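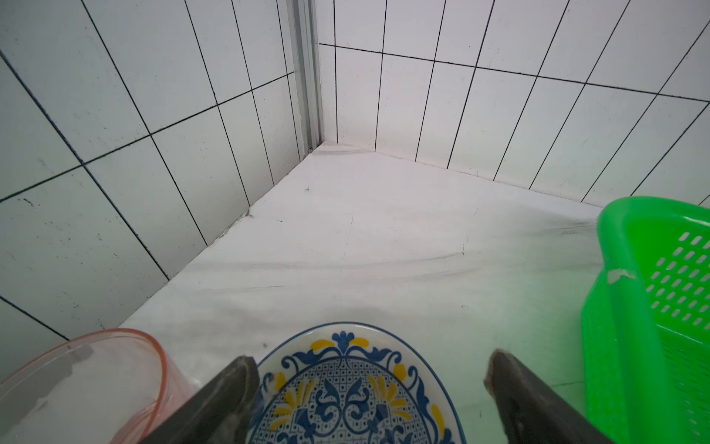
Kitchen and Bath Walk-Through -- Prorthorpe Guest Flats
January round, Flat 32

Counters and tile
Tile grout, kitchen corner: OK. Lines are sound, no gaps found with the pick.
Tile faces: WIPE DOWN. Small specks and smudges on the left wall, mostly low.
Caulk at back of counter: WATCH. Faint yellowing and a few dark marks. Clean with the mild stuff first and look again next round before anyone reaches for the caulk gun.
Metal corner trim: OK. Tight top to bottom. I love this detail, it saves so many chipped corners!

Water
Under-sink shutoff: OK. Turns by hand, finally!
Kitchen drain: OK. Clears fast with a full basin.
Shower drain: FAIL. Slow. Pull the hair trap and rerun.
Water meter reading: 1,676. Same before and after the 2-hour leak test, so no hidden leaks. Great result for a building this old.

Electric
GFCI outlets, kitchen and bath: OK. Both trip and reset.
Range hood (Devumico): OK on low, rattles on high. Check the filter clips.
Bathroom fan: OK. Holds a tissue against the grille.

Fire and exits
Smoke alarm: OK, new battery fitted.
Extinguisher: needle in the green, but the tag is missing. Ask Buvov for a replacement.
Front door: closes and latches by itself. Lovely smooth action since the hinge swap.
Window in back bedroom: FAIL. Painted shut -- please free it before the next guests, Saturday at the latest.

Overall: two fails, both easy fixes. Retest the shower drain and window, then sign the sheet on the hallway clipboard.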